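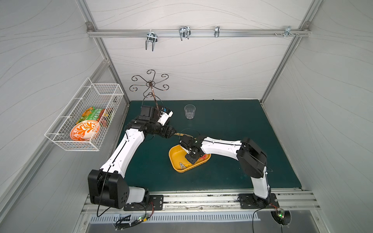
Fig. 1. Bronze-colored mug tree, six scroll arms on one post. Hooks on the rail behind.

HOME STORAGE & SMALL SPACES, session 4
Handout, O. Lombardi. Room 14, 16th March

Topic: hanging vs stacking. Read before the Landgate visit please.

Recap from last time
Dead space = any height you can't reach into without moving something else. Most kitchens lose it between the shelf and the top of the cup. Measure your tallest everyday item, add a hand's width, set the shelf there. Everyone forgot the hand's width in the homework.

Stacking
Good for plates, bowls of one size, baking trays on edge. Bad for cups. Handles catch, rims chip, the bottom one never gets used. Rule from Stanisława Sowa's class notes: if you lift more than 2 things to get at one, the stack is too tall. Strict but try it for a week.

Hanging
Three things to look at. Where the load goes (wall, shelf underside, freestanding base). How far things swing. What is underneath.
- Rail on wall: strong if fixed into stud or masonry. Plasterboard alone, no. Spread the fixings out, don't put them all at one end.
- Cup hooks under shelf: cheap. Pilot hole first or the board splits. Check the shelf thickness, screw must not come thruogh the top.
- Freestanding tree: no drilling, good for renters. Takes up counter. Load it evenly, opposite arms first, or it tips. Wide base beats heavy base on a slick counter.

Hook shapes
Open hook, quick on and off, things fall if knocked. Closed or clip hook, slower, holds better. Double prong suits long handles, brooms, ladles laid across. Curled arm is kinder to a cup handle than a cut end, but a tight curl won't take a thick handle. Test with your fattest mug not your nicest one.

Case: the Kelmendi flat
One room plus kitchenette. Owner had 14 mugs and used 4. We moved the 4 to hooks by the kettle, rest boxed up. Counter space came back the same afternoon. Nothing bought except hooks. Discuss: was this a storage problem at all?

Case: Zesta café
Staff stacked cups on the machine, breakages every week. Switched to a low open shelf one cup deep. Plan drawing is in folder 2216, ask me for it, the scan on the course page is missing the side veiw.

For next session
Draw one wall of your own kitchen, to scale. Mark reach height for the shortest person in the house. Mark what hangs, what stacks, what does neither. Bring tape measure.

Final project outlines due in June, one page only.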